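Chapter 3
Lidded Vessels: Form, Fittings and Storage

3.1 Scope of the chapter

Chapter 2 dealt with open pans, in which heat and moisture leave freely from the surface of the food. The present chapter turns to vessels that are used with a cover. Four matters are treated: the shape of the lid, the fixing of knobs and handles, the condition of the outer surface, and the arrangement of pots on a shelf or worktop between uses. Cooking times are left to Chapter 5.

The reader should already be able to tell a saucepan from a stockpot by its proportions, and should know the terms body, rim, base and flange. Those who are unsure should go back to the table at the end of Chapter 1.

3.2 The lid

Lids are either flat or domed. A flat lid stacks well but gives steam little room, and drops of water tend to fall where they form. On a domed lid the inner surface slopes towards the rim, so that much of the condensed water runs outwards and returns to the pot at the side. A domed lid is also stiffer for a given thickness of metal. Its drawback is height: a shelf that will take a pot and a flat lid may not take the same pot with a domed one.

The fit between lid and rim matters more than the weight of the lid. In the Skevmont trials, carried out by Nelly Bermúdez in a teaching kitchen, pots were held at a simmer for 20 minutes with well-fitting and badly fitting covers. Roughly 85 grams more water was lost under the poor fit — a difference large enough to alter the thickness of a sauce.

3.3 Knobs and side grips

A knob is fixed at the centre of the lid, usually by a single screw from beneath. It must stand high enough for the fingers to close round it without touching the metal. Round knobs have no preferred direction and can be taken from any side.

Side grips carry the full load of the pot and its contents. The grip may be formed from the same metal as the body, or a separate handle may be held on a metal loop. With the second kind, the fixing points should be checked for play before the pot is filled. A loose grip is to be tightened or the pot withdrawn from use.

3.4 Polished surfaces and labels

Polished stainless steel reflects whatever is placed near it, and marks can be hard to tell from reflections. Inspection is best done with the pot on a plain surface and small objects moved well away. Paper labels should be taken off before first use. Warm water loosens most adhesives; any residue is removed with a little cooking oil on a cloth, followed by washing-up liquid.
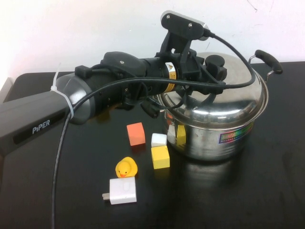
Once the label and its adhesive have been removed, the body is rinsed, dried and examined again under a side light. Exercise 23 at the end of the chapter gives a form for recording the results.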